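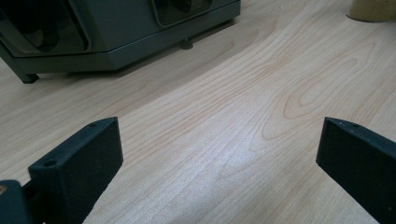 Finger swap, hand-held gripper – 03/05/2026

Last updated by Cletus Montoya

Tollier fingers off, Skarnby fingers on. Swap took 8 minutes with the short hex key, and I love how stiff these are! The Tollier set flexed enough under a hard squeeze that the width reading drifted. With the Skarnby set I closed on the 19 mm gauge block five times and got the same number every time.

Moved on to views of the gray housing on the wood table. Wanted to know how much of it the camera keeps once the fingers are close. Plenty, as far as I can tell – both recessed panels stay visible between and above the pads, and so do the strap loops with their little white tabs.

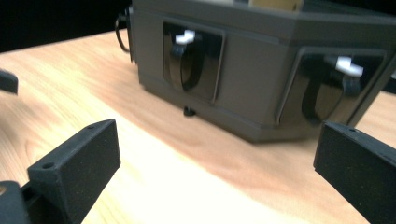 Exposure is the part I still want to fix. Auto gain on the Botum controller hunts whenever the glare patch on the wood gets near the middle, so I locked it and dropped the shutter to 1000 µs. Much steadier, a bit dark inside the panels. Pai's February settings file had it longer, will try that next.

To do:
- repeat gauge block runs with the Tollier set, same squeeze
- Loctite on the left finger screws
- ask Pai which lens profile that file goes with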